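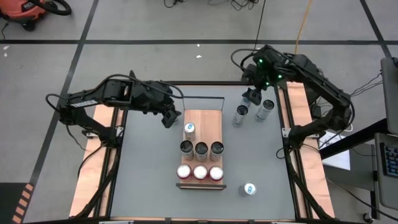
The Gembridge Tenant Law Clinic is a teaching program in which law students represent renters in housing court under the watch of licensed attorneys. It is run by the Gembridge School of Law and handles evictions, withheld security deposits, and repair disputes. Renters pay nothing for its help. The clinic takes almost 370 cases a year, a remarkable load for a program of its size.

Background

The clinic grew out of an evening advice desk on Lorkano Street, where students answered renters' questions but could not go to court. A change in the local practice rules then let students in their second and third years appear before a judge with a supervisor beside them. The school turned the desk into a full course the following April, and it has been one of the most popular electives ever since. Students who miss out on a seat often come back the next term to try again.

Coursework

Students enroll for a full semester and earn 5 credits. The first weeks are packed with practice hearings, file reading, and a lively seminar on landlord and tenant law, in which the class argues both sides of old cases. After that each student carries a small docket of real clients. They interview the renter, collect the lease and payment records, draft the answer, and argue the case if it does not settle. It is demanding work, and a student's very first hearing can come within 14 days of meeting the client. 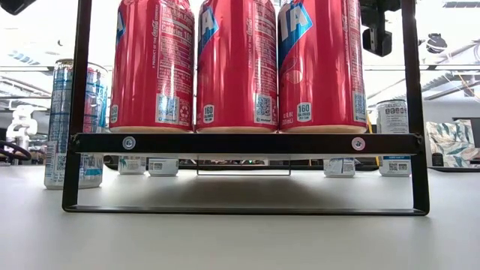 The repair docket

Repair cases make up a large share of the work. When a landlord fails to fix a serious defect, the clinic can ask the court to order the repair, lower the rent for the affected months, or both. Students learn to read inspection reports closely and to question contractors on the stand, skills that carry over beautifully to other kinds of trial work.

The best known of these matters is Skustevis Court Tenants v. Valcárcel Properties, brought for 50 households in a single complex over failed heating. The court ordered the heating system replaced and rent credits paid. Its opinion also held that a tenant who had reported a defect by text message had given proper written notice, a wonderfully practical ruling that students in the clinic still cite in their briefs.

Later developments

In September 2025 the clinic opened a second intake office in the Lorkano branch library, with evening hours for people who work during the day. Appeals are now handled by a separate advanced section, open to students who have already finished one semester on the trial docket.

See also
Clinical legal education
Implied warranty of habitability
Right to counsel in eviction cases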